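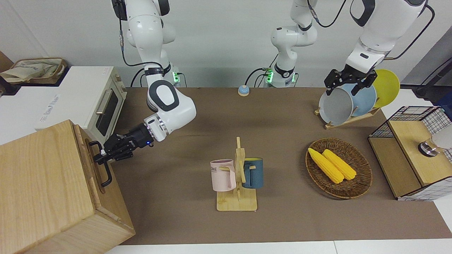
Slide 1. Two arms, one kitchen table, Skoddale workshop

Let them look for a bit before talking. Somebody will ask if it makes toast. It doesn't make toast.

Intro: this is Gaete, our two-armed kitchen build. We began in September with a budget of 920 dollars for everything that wasn't an arm, and I'd like to thank the budget for its service. Keep this under a minute. Last time I did four on the subject of brackets.

Slide 2. Why a kitchen

Kitchens are full of things shaped for hands. Mugs have handles, plates have rims, drawers have pulls, and every one of them wants a different grip. The plates stand upright in a wooden rack, which gives a gripper an edge to get hold of. Flat on the table they beat us every time.

(Pause. If the back row looks restless, skip to the drawer.)

Slide 3. The drawer

Black metal handle, wooden box. I allowed one evening for the drawer. It took 8. A drawer wants to be pulled straight, and an arm with a shoulder wants to swing. Our first pull path was a lovely arc, and it dragged the whole cabinet along with it. 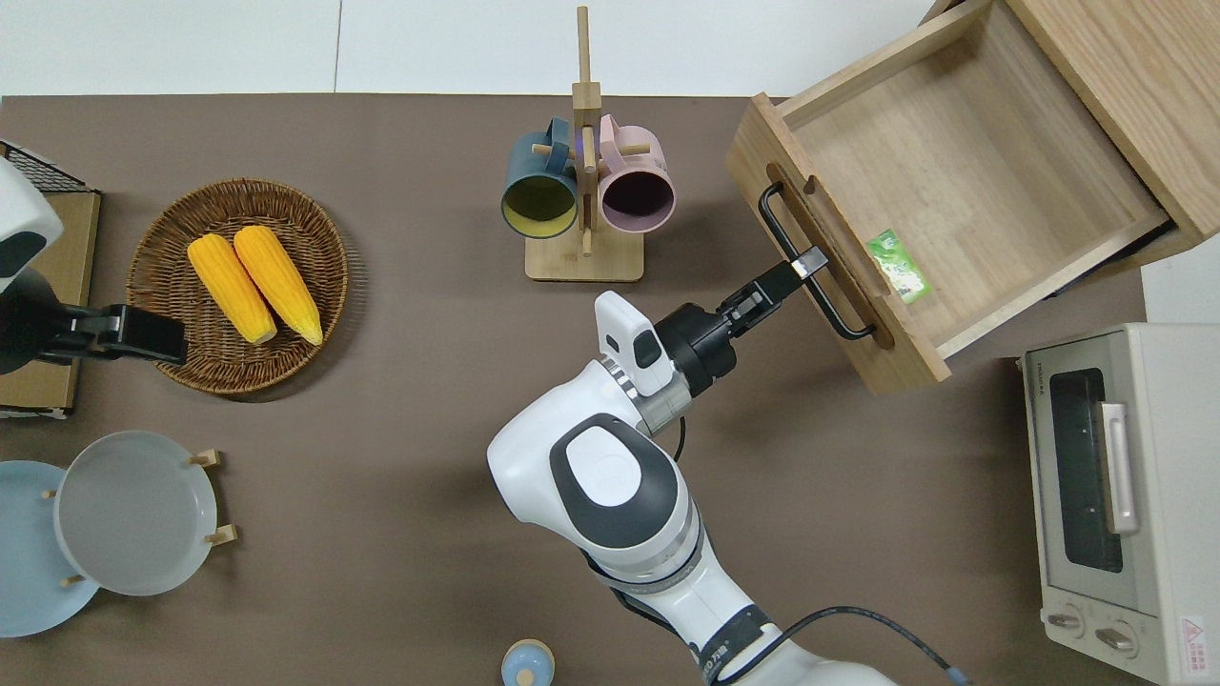 Did you have to write your own motion planner?
We used the one that came with Imer, our control software, and wrote a small add-on that keeps the wrist on a straight line during a pull.

Slide 4. What the logs say

273 drawer attempts logged so far. Read out the failure types slowly, they get a laugh: missed handle, lost handle, moved furniture. "Moved furniture" is a real entry in the file and I stand by it.

Mention that the second arm gets to wait during drawer work. Keeping it still took almost as much code as moving it. Two arms over one table will find each other if you let them.

Slide 5. Handle or front panel

Two ways to get at a drawer. Hook the handle and pull, or put a finger over the top of the front panel once there's a gap. The second is ugly and I've grown fond of it. Point at the gripper on the panel, then at the handle hanging there being ignored.

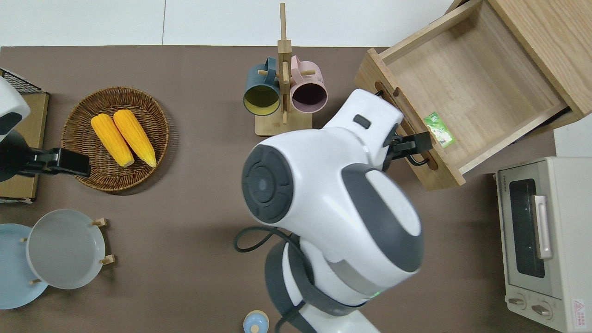
Slide 6. What's next

Softer fingertips, courtesy of the Vakham parts bin. Closing the drawer, for which we have a plan and no evidence. Then questions, until they want the room back. The cable ties are mine, please leave them on the table.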